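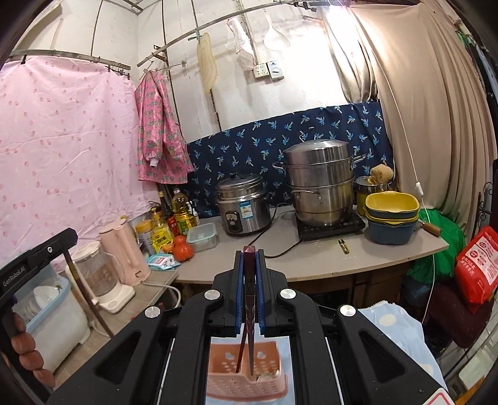

Ieuan Humphreys
Collection Standards Lead, Hukex
Last updated August 2025

Home Kitchen Collection: Frequently Asked Questions

These are the questions that come up most from people joining the Fumeso home tasks project, plus a few that experienced operators still write in with (keep them coming!). The full rulebook is long. Most of what you need on your first day is on this page.

Do I need to tidy the kitchen before I start?

Please don't! Clear anything that would be dangerous, wipe up spills on the floor, and then leave the rest as the household keeps it. A table with a rice cooker, a steamer, a stack of basins and somebody's tomato on it is exactly the kind of table we want. Rule 2 in the handbook says "work in the room as found," and I'd put it on a T-shirt if they let me.

What counts as one episode?

One task, start to finish. Putting a pair of chopsticks into a utensil basket is an episode. Putting away chopsticks and then moving on to the bowls is two. Hold still for a moment at the start and again at the end, so the reviewers in Clundthorpe can find the cut points.

How long should an episode be?

Anything up to 50 seconds is fine for the small pick-and-place tasks. If you're running over that, you're probably being too careful. Move at the speed you'd use if you were chatting to someone while you did the dishes.

How should I hold long, thin utensils?

Close on them with the pads, squarely, and far enough along that they don't swing. For anything tapered, lower the pointed ends in first and open the jaws only once the ends are inside the container. Two utensils gripped together are allowed as long as the task card says "pair." Tapered pairs love to scissor apart, so squeeze a little more firmly than feels natural.

I dropped something. Do I delete the take?

No, no, no. Keep it, finish the task if you safely can, and tag it "recovered" or "dropped." Some of the most useful material we have is a person fumbling a spoon and getting it back. Only discard a take if something broke, or if a person who hasn't signed the consent form walked in.

What about heat and electricity?

Cooktops and kettles are off at the switch before you begin, unless you're signed off for the hot tasks. Look for cords that cross your working area. If a cord loops over the tabletop you can leave it where it is, but your path has to go around it, never under it. Scissors, snips and knives may stay in the room. They need to be out of reach of your elbow and your free hand.

Can my hand be in view?

Your fingers on the handle, sure. Your free hand should stay out of the work unless the card calls for both.

Are brand labels a problem?

Ordinary labels on bottles and bags are fine. Mail, prescriptions, family photos and anything with a home address are not, and those get turned over or moved before you record. This is the one exception to Rule 2.

How often do I clean the gripper pads?

Every 30 episodes, and right away after oil or anything sticky. Damp cloth, then dry cloth. No solvents, please. Ruddock in the equipment room has spare pads and is always glad to swap a worn set.

Who checks my work?

A reviewer watches every take in your first batch and samples after that. You'll get notes, and the notes are friendly! Our spring set came to 3178 accepted episodes, and nearly all the rejected ones had the same fault: no pause at the start.

When do the rules change next?

The next revision is planned for November. It will cover wet dishes and stacked bowls, and I can't wait to get it out to you. Suggestions can go in through the operator form until the draft is closed.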